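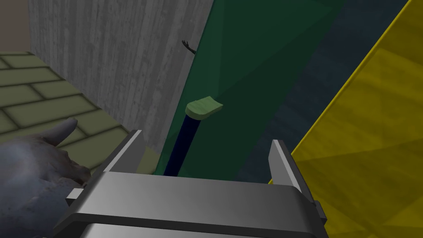

Tidying up a hand tool in Skiline. Gripper open, dark blue handle and pale green head between the fingers.

Shona Tautahi
2021-12-23
People keep asking me whether a robot can do the chores yet. I've spent most of this year on that question at Ruawai, so I'll put what I know in one thread. Short answer: some of them, slowly, if you set the room up first.

We work mainly in a simulator called Skiline. You get a room, a robot with grippers, some objects and a job. The rooms are odd to look at. Walls and floors get strange colours and patterns on purpose, so that the software doesn't learn that every floor is beige.

Our list has 58 chores on it. About half come from homes and the rest from Ritine, a joinery shop that let us write down what their apprentices get asked to do between real jobs.

Sorry, I should be exact after saying I'd be exact. It's 31 home and 27 shop.

The shop ones are things like: put the tools back, sweep under the bench, empty the offcut bin, bring me the thing I left by the door. Dull work. The foreman said he'd happily hand over all of it tomorrow.

Take putting a tool back. A person sees the handle, picks it up and hangs it on the hook without stopping the conversation they're in. For the software that's at least four jobs: find it, choose where to hold it, lift it without it swinging, and let go in the right place.

The handle is the easy part to hold and the wrong part to hold. With something head-heavy, if you grip low down on the handle it turns in the fingers as soon as you lift. Grip up near the head and it stays put, but then it's harder to hang up. We went back and forth on that for weeks.

Over the whole tool job we ran 2,543 attempts. The arm finished with the tool where it should be in 600 of them. That's a bit under one in four. Please don't quote it as "robots can tidy a workshop".

Most of the failures were not drops, which surprised me. The commonest one was stopping short: fingers in a good place, then no close. The second was closing on air just beside the handle.

Someone asked in the replies if it gets better with practice. It does, for the room it practises in. Move it to a room with different walls and a good part of that goes away again. Getting it to carry over is the bit I'm paid to work on.

The home chores are worse, mainly because of cloth and furniture. A hammer keeps its shape. A towel has a new shape every time you touch it, and I don't have a good way of telling the software when a towel counts as folded. 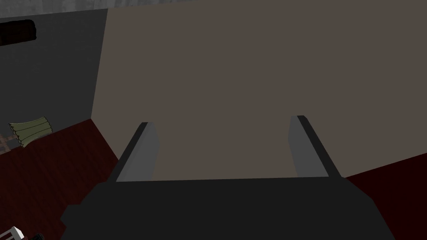
Right gripper up close to a big flat surface, fingers empty. Olive green ribbed thing over on the floor to the left.

Big flat surfaces are a problem of their own. When one fills most of what the gripper can see, there's very little to steer by. You or I would remember what was off to the side and turn back to it. Our current version has a poor memory, so anything off to the side can be as good as gone.

We tried two fixes. One was making it back away whenever the view goes plain. That helps but it's slow, and in a small room it backs into things. The other was a second view from higher up. That one works better and I'd start there if you're building something similar.

On speed: the quickest good run at the tool job took seven minutes of simulated time. I timed myself doing the same at Ritine and I was done before I'd properly started the stopwatch.

And all of this is simulation. The real arm we use is the Lisness, and it adds troubles of its own. Fingers wear smooth. Cables catch. Light from the window moves across the bench through the afternoon and by three o'clock it's a different bench as far as the software is concerned.

What I'd trust one with now: moving rigid things of a known size from one marked place to another, with nobody in the way, and someone checking at the end. Plenty of shops could use that.

What I wouldn't: washing, beds, anything with a pet or a toddler about, anything hot or sharp. I wouldn't leave it alone with the offcut bin either.

Several of you asked about buying one for a parent who can't bend down any more. I'd wait. A long-handled grabber is cheap and works today - my mum has two.

We start on the sweeping job in January. I'll add the numbers to this thread once we have a full set, including the bad ones. If you run a small workshop and have a chore you think belongs on the list, reply with it and say how long it takes a person.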